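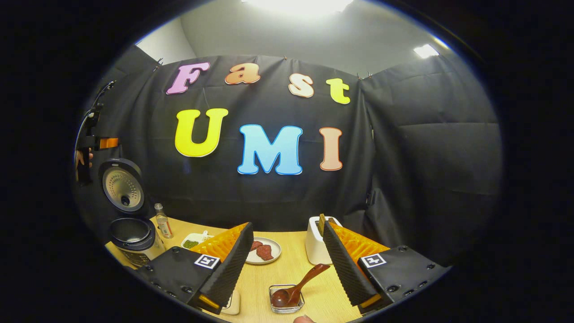
4. Hanging the backdrop

Read section 3 before starting. The Tremley fabric kit needs a flat wall edge or a crossbar behind the work area. Tools needed: steamer, spring clips, straight pins.

4.1 Unfold the fabric on a clean floor and find the hem with the sewn label. This is the top.

4.2 Steam the fabric from the back. Hold the steamer head 8 inches away and allow 30 minutes for drying. Fabric hung straight from the bag will show its fold lines.

4.3 Clip the top hem at the center first, then work outward to each side. Pull lightly between clips.

CAUTION: Do not clip the side panels to a lamp stand or a light fitting.

4.4 Let the fabric hang overnight before trimming. Trimmed fabric cannot be exchanged.
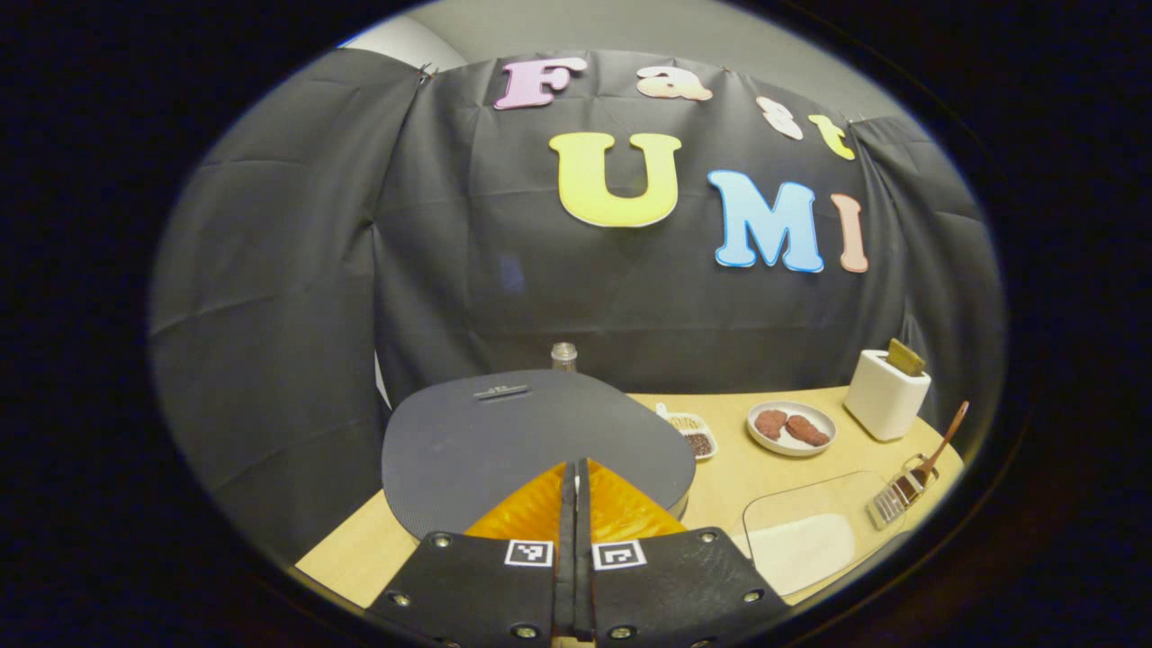 Figure 4-2. Black backdrop with lettering pinned on, behind a wooden tabletop.

4.5 Attach lettering last. Push each pin through at a downward angle - a pin set straight in works loose under the weight of a thick letter. For rows that must be level, stretch a thread between two pins and remove it afterward.

NOTE: Letters over 4 ounces need the Amura hook strip, part 562, sold separately.

4.6 To take down, remove all pins before opening any clip. Roll the fabric on its tube for storage. Go to section 5 for cleaning.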